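The Morneck Build

I was eating cold noodles over my keyboard when the email came in saying Joanne Entwistle was leaving Bellwood. Four sentences, no exclamation points, and this is a woman who put exclamation points on her out-of-office replies. "Pursuing other interests." I read it twice and then leaned back so I could see into Tonantzin's cubicle, and she was already leaning back so she could see into mine.

"Other interests," she said.

"Maybe it's pottery," I said.

"It's not pottery."

I should explain that Joanne made Stenine. I mean, 400 people made Stenine by the end, me included (I did doors, you are welcome for the doors), but she was the one who dreamed up the drowned city and the bell you could hear from any street. People got that bell tattooed on themselves! My cousin walked down the aisle to it. And for the sequel, which we called Morneck because that's the town it's set in and we never got around to a better title, she'd been writing by hand in green notebooks that she let maybe two people read.

By three o'clock the stock had slid 6 percent and we'd all been called to the big kitchen, where a man from Nwosu stood on a step stool and told us how excited he was. Nwosu had bought us in the spring. They'd been very nice about it, they gave us fleeces. He said the ship date was firm. He said Joanne's vision was "fully captured in the documentation," and Tonantzin made a noise into her coffee.

"Is it?" I asked her afterward, out by the bikes.

"Is it what?"

"Captured."

Tonantzin was lead writer, so she was one of the two people. She zipped her fleece up to her chin and looked at the parking lot for a while. "There's no ending," she said. "She never wrote one. There's a page that says ENDING at the top and then a grocery list."

I laughed, which was the wrong thing to do, and then she laughed too, kind of, and then we went back in because it was freezing and we still had bugs.

I stayed late that night. I told myself it was for the doors (there's a door in the Morneck post office that opened straight into the ocean, and I'd been fighting it since September), but really I wanted to poke around in the build. Joanne used to check things in herself at odd hours. She was terrible at it. She'd break the lighting and leave a note that said "sorry, love, J" and some poor kid would spend his morning fixing the sun.

Her last check-in was from two nights before. No note. It was one sound file and a change to the post office.

To my door.

So I loaded it up, put my headphones on and walked my guy through the rain, past the bakery and the statue with the missing texture, and up the post office steps. I'd done that walk so many times I could've done it with a sandwich in each hand. I opened the door and there was the ocean, same as always, flat and gray and completely wrong. I nearly quit right there. Then I heard it, way down under the water. The bell.

You have to understand, Stenine was supposed to be on the other side of the world. That was the whole map! We had lore people who would fight you over that map. And I stood there at one in the morning with my hand over my mouth, thinking about every ticket I'd filed on that door, and how every single time it came back marked "works as designed," and how I'd complained about it to everyone, including (oh God) Joanne, in the elevator. She'd said, "Have you tried going through it?"

I hadn't. I fix doors, I don't go through them.

I called Tonantzin. She picked up on the first ring, so I guess she wasn't sleeping either.

"What was on the grocery list?" I said.

"What? I don't know. Salt. Rope. Candles." She stopped. "Who buys rope at the grocery store?"

"Can you come in?"

"I'm putting my shoes on," she said.

I closed the ticket while I waited. Then I opened it again, turned the severity down from 100 to nothing, and wrote "do not fix" where the steps go. The rain was still coming down in Morneck. I pushed the stick forward and let my guy walk off the edge.
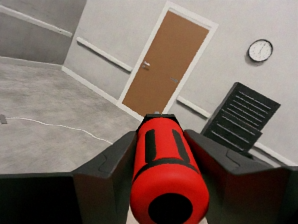
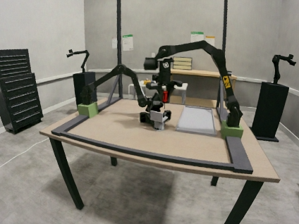 Computer renders: a red cylinder up close, and two black robot arms on a work table.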